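3 min read

# Relldale cell: set-up and care notes

This README covers the gripper cell at Relldale and the recordings that come out of it. It is written for whoever is running the cell that day. Most of it is about keeping the fingers, the wrist camera and the fixed camera in a fit state, as poor recordings usually trace back to one of those.

## What is in the folder

- `episodes/` holds 1,026 recordings. Of these, 702 passed review and 651 have both camera views complete.
- `logs/` holds the maintenance log, one text file per month.
- `tidix.cfg` is the settings file for the Tidix controller. Do not edit it on the cell machine. Change the copy on Thomas (the office server) and pull it down.

## Checks before a session

Power up the controller first and then the cameras. If the cameras come up first, the wrist view sometimes loads with last session's exposure.

1. Open the gripper fully and look at the wrist view. Both fingertips should show, one at each side, with the small screw near each tip in sight. The fingers should look sharp even while the arm is moving. Blur on the objects is normal during travel, as with the spoon and the cup here. Blur on the fingers means the camera bracket has worked loose.

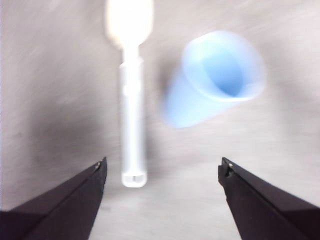 2. Wipe the finger faces with a dry cloth. No solvent: it lifts the pad glue.
3. Check the fingertip screws by hand with the short driver. They should be snug. If one turns freely, take it out, clean the thread and refit it with a drop of thread lock, then leave it overnight.
4. Close the gripper on nothing and read the gap on the controller. Anything over 2 mm needs a re-zero.
5. Look at the cables from the side. They should hang in an easy loop with enough slack for a full wrist turn, and stay clear of the cup when the hand is down at floor height. The fixed camera is best for this, as the wrist camera can't see them.

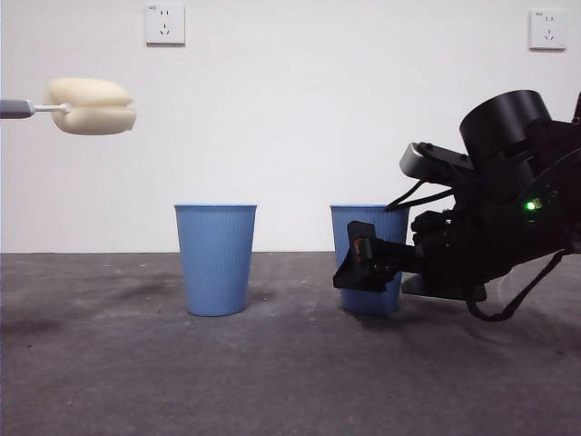
## Re-zeroing the fingers

Raise the arm to the park position and choose Zero from the Tidix service menu. The fingers open, close once and stop. Write the new offset in the log with your initials. If the offset has moved more than usual, do it again before you write it down. Two different readings in a row normally mean a dirty slide, so clean that and start over.

## Cups and grip force

The cups are light blue plastic with ribbed walls, and they give under load. We set the force low and raise it one step at a time until the cup lifts without slipping. Come in low, with the fingers on either side of the narrow end. At this range the cup fills most of the wrist view and you lose sight of the rim, so judge the height from the fixed camera. 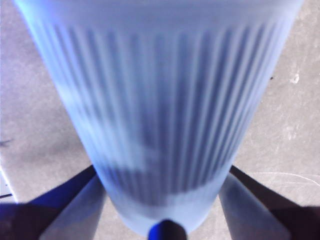 Once a force setting works, save it under the object name and use that for the whole session. Changing it halfway makes the recordings hard to compare. Swap out any cup that has split or gone out of round, and note it in the log.

## Known problems

- Bright objects wash out in the wrist view. The bowl of the white spoon is the worst case. Lowering the exposure helps but makes the fingers too dark to check.
- Recordings from January use the old bracket, so the fingers sit lower in the view. They have not been corrected.
- The Kornivmont bracket needs its two bolts tightened evenly. Done one at a time, it tilts.

## Who to ask

Sivaprasad Amin looks after the cell and keeps the spare fingers. Weekly cleaning of the slides is on Tuesday, and the cell can't be booked until it is finished.

Contact: Sivaprasad Amin, Relldale | © Relldale | Back to top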